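About Sudport

Sudport helps people work out who is ringing them. We make a call-screening app for mobiles and landlines, and we run a free helpline for anyone who has had a message they're not sure about. We love this work!

It all started with Rocío Peñalver's father, who bought his first home phone in 1981 and has kept the same number ever since. By the time he was getting 12 nuisance calls a day, Rocío had begun writing a small program to sort the real ones from the rest. Yoshinori Tsuchiya joined her that September to build the warning screen, and a lot of his first version is still in there – big letters, plain words, one button. 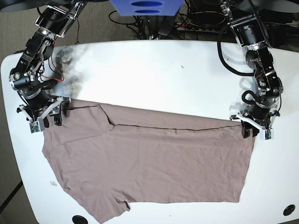

Two arms and a T-shirt on the white table

We're a team of four, so whoever answers your email has very likely worked on the bit you're asking about. We read every report that comes in. If a new bank text scam is doing the rounds, our users often spot it before we do, and we get a warning out to everybody the same day (sometimes over a sandwich).
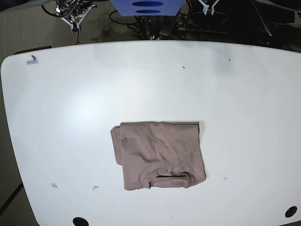 T-shirt, folded

Our app is called Ustatance. It checks a number against reports from other users, tells you what they said about it and lets you decide whether to pick up. It doesn't listen to your calls and it doesn't need your contacts. There is a version for the Derex desk phone too, which plenty of small offices asked us for. 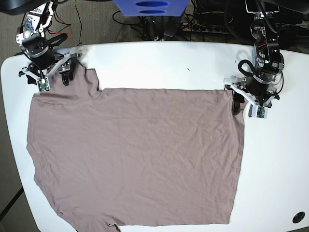
We also give talks, and these are great fun. Yoshinori has now spoken to 810 people in libraries, sixth forms and one very lively bowls club, and he always brings a few real scam messages for the room to pull apart. If you'd like him to visit your group, write to us through the contact page and tell us which evenings suit you.

Page updated 9/21/22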